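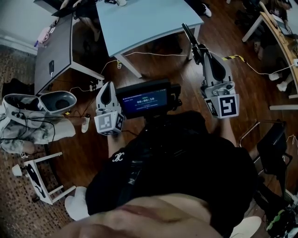
Tables and chairs on the wooden floor at Sornham.

Posted in: Company News, Furniture Hire, Trade

Atancombe extends furniture hire service to Sornham

Atancombe Hire has extended its table and chair hire service to Sornham and the surrounding villages. The service opened to new accounts in May and covers schools, halls, clubs and small offices. Stock is held locally, and orders within the delivery area no longer pass through the Atancombe depot.

The Sornham stock consists of over 2,000 chairs and a smaller number of folding and fixed-leg tables. Chairs are supplied in stacks and tables on wheeled trolleys. The minimum order is 13 chairs or one table. Orders of more than 100 chairs are delivered in two loads unless the customer has a ground-floor store with level access.

All items are checked on return. The check covers leg joints, glides, seat fixings and, on folding tables, the locking catch. Items that fail are tagged and held back until repaired. Seats with split edges are replaced as a whole part - they are not filled or taped. Rubber glides are changed as a set of four, so that chairs do not rock on hard floors.

Customers with wooden floors should state this on the order form. Chairs for these sites are fitted with felt glides, which mark a sealed surface less than rubber. Felt glides are not suitable for outdoor use or for floors that are washed daily. A change of glide type after delivery is charged at the standard call-out rate. 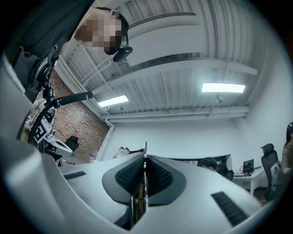
Can hired furniture be left on site between events?
Long-term hire allows this, provided the furniture is kept indoors and the store is dry and can be locked.

Long-term hire runs by the school term or by the quarter. One inspection visit is included in each period. Worn items found during the visit are exchanged from van stock where possible, and otherwise on the next scheduled run.

The extension also brings in the Tomoana range, a stacking chair with a wider seat and a linking bar for fixed rows. It can be ordered with or without the bar. Linked rows should be set out before the hall is opened to the public, and gangways should follow the seating plan agreed for the building.

Existing customers in the area keep their account numbers and current prices. Phase 2 of the extension will add staging and coat rails. A start date has not been set.

Price lists and order forms are available from the Sornham office. Trade enquiries should be marked "Hire extension".

Sign up to our newsletter for stock and delivery updates. You can unsubscribe at any time.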